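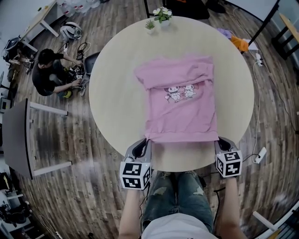

Pink T-shirt with a cartoon print, half folded on a round table.

Povia: a word list for clothes and washing

Hello! Povia is my collection of the words people use at home for clothes, laundry and putting things away. I started it in September after a long argument with my cousin over whether a vest goes under a shirt or over it (under, obviously), and it got out of hand from there.

What's in it

There are 1074 entries in words.csv, one per line. Each has the word, a plain meaning, the town where I heard it and a sentence showing how it's used. Most come from Drultville and Okbridge, so if you grew up further south you'll probably disagree with half of them. Please do, I love getting those messages!

A second file, sayings.csv, holds 104 longer phrases. It's messier. I couldn't decide what to do with spellings people only ever say out loud, so I wrote them how they sounded to me, and 7 of them still have no meaning filled in. If you know what "give it a Tuesday rinse" is, tell me.

Using it

Both files are UTF-8 with commas between the columns. Sentences with commas in them are in double quotes. Excel sometimes mangles the accents when you double-click the file, so use its import menu if you see odd letters.

I wrote a little lookup script too, called Fang. Run fang.py with a word after it and it prints whatever it finds. It's slow on old laptops and I haven't got round to fixing that.

Thanks and licence

Shirin Talebi checked all the Okbridge entries and threw out a fair few of my guesses. The lists are CC BY 4.0, so do what you like with them, just say where they came from. Corrections go in the issues page, one word per issue please.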